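Re: Honkanen step drills on stainless – worth the money?

On the workshop list, a member in Jomimstead wrote:

> Has anyone tried the new Honkanen step drills? The leaflet
> says 467 holes in 2 mm stainless before regrinding, dry, in
> an ordinary hand drill. I'm tempted to get the set of 7.

I'd want to know who did the counting. A figure like 467 sounds very exact until you ask what speed they ran at, how hard they pushed and what they called blunt. The leaflet I have gives none of that. "Dry" bothers me more. Stainless hardens as soon as the edge starts to rub, and I've never had a coating save me from it.

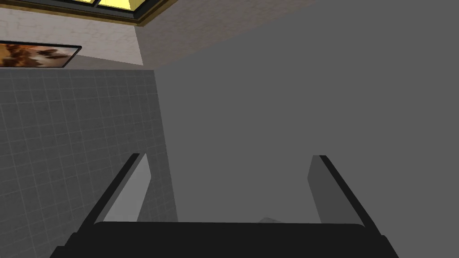 I had the same sort of promise from Bralel a few years back. Theirs were meant to outlast anything in the shop, and I got 6 decent holes out of the biggest step before it squealed and went blue. To be fair, the small steps are still fine – I use them on aluminium.

If you must try one, Idora were selling singles at £39 last time I looked. That is still a lot for one cutter, but cheaper than finding out with the whole set. Slow speed, steady pressure, plenty of cutting oil, whatever the leaflet says. And please post your own count, with the speed.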